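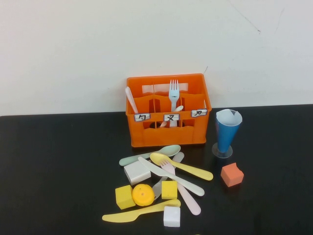 Progress report, sorting software, second period
Date: 4/12/23
Prepared by: Kanini Ndung'u
For: Gitau Biwott, Prillton programme office

1. Work done

In this period we worked mainly on perception and on the grasp planner. The task is the same as in the first report: the arm must take cutlery from a mixed pile and put each piece in the correct compartment of the orange caddy. The cubes and the toy fruit are distractors, and the software must leave them alone.

The segmentation model was trained again with 300 new labelled images. Transparent and white pieces are still the weak point, especially when a spoon lies under other utensils. On coloured pieces the masks are now good enough for planning, also where a knife and a spoon cross each other.

The planner now keeps an order of removal. It estimates which piece lies on top and picks this one first — before, it chose the piece with the best mask score, and the pile was often dragged across the table. We ran 200 trials with the new order at the Farnley lab. In 40 of them the arm did not finish the pile, mostly after a wrong class for a fork lying flat.

The compartment labels are read once at the start of each run. The characters are handwritten, so we added a check: if the reader is not sure, the run stops and asks the operator.

2. Delays

The move to the Dusuma motion library took longer than we planned in September. Its collision model did not accept the open sides of the caddy, and we had to write our own simplified shape. I apologize that the replay tool is therefore not delivered yet.

3. Next period

We will finish the replay tool, collect more images of white cutlery, and repeat the trials with the Kopecký wrist controller. We ask for 2 additional weeks for the replay tool, with no change to the budget.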